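Asunto: Re: [travesia] Embarque de perros en el Surnis: camarote y fianza
De: Enda Kavanagh
Para: lista travesia
Fecha: octubre de 2025

Antonina Pylypenko escribió:

> Hola a todos:
> Tengo pendientes dos puntos antes de confirmar la reserva del Surnis.
> 1) El armador admite perros, con un máximo de 2 a bordo, pero no
> aclara si pueden entrar en el salón o solo estar en bañera.
> 2) La fianza es de 690 euros y cubre «daños en tapicería». ¿Incluye
> eso pelo y arañazos superficiales?
> Vira pregunta además por los chalecos. Los suyos pesan 18 y 31 kg.
> Antonina

Antonina, respondo por partes.

Punto 1. He vuelto a leer el contrato de Voltavska. La cláusula de animales remite al reglamento interior, y el reglamento permite el acceso al salón con el barco amarrado o fondeado. En navegación deben ir en bañera, con arnés y línea corta a un punto fijo. La línea no puede ir al candelero. El patrón tiene la última palabra con mar formada.

Punto 2. El pelo se trata como limpieza y se factura aparte: 60 euros fijos, independientes de la fianza. Los arañazos sí se descuentan de ella, previa valoración. Conviene hacer el inventario de entrada por escrito y que lo firme también el representante del armador. Fedir Holovko lo omitió el año pasado en Skistach y perdió casi toda la fianza por una costura que ya estaba abierta. 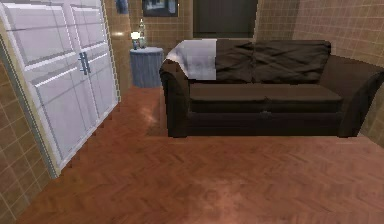
La protección del salón corre por nuestra cuenta. El reglamento pide cubrir los asientos, sin especificar material, y una funda completa no compensa para tan pocos días. Una manta echada sobre el respaldo y caída por un extremo, como la blanca y gris del sofá marrón, deja sin cubrir los asientos, de modo que no sirve para lo que pide el contrato. Propongo dos mantas de algodón por banco, remetidas detrás de los cojines y sujetas por debajo con cinta elástica. Nada de pinzas metálicas sobre la tapicería.

Chalecos. Para Vira: la talla se elige por contorno de pecho, y el peso es un dato secundario. El modelo Kravets que usa Liudmyla Karpenko lleva asa dorsal cosida en doble línea y soporta bien el izado desde la plataforma. Hay que probarlo en el agua antes de salir, con el perro tranquilo y cerca de la orilla.

Queda por resolver el desembarque. El muelle de invitados tiene pasarela de rejilla y algunos perros se niegan a pisarla. Llevaré una esterilla de goma de 131 cm, que cubre el primer tramo.

Si no hay objeciones, Antonina, confirma la reserva y reenvía a la lista el anexo firmado.

Un saludo,
Enda Kavanagh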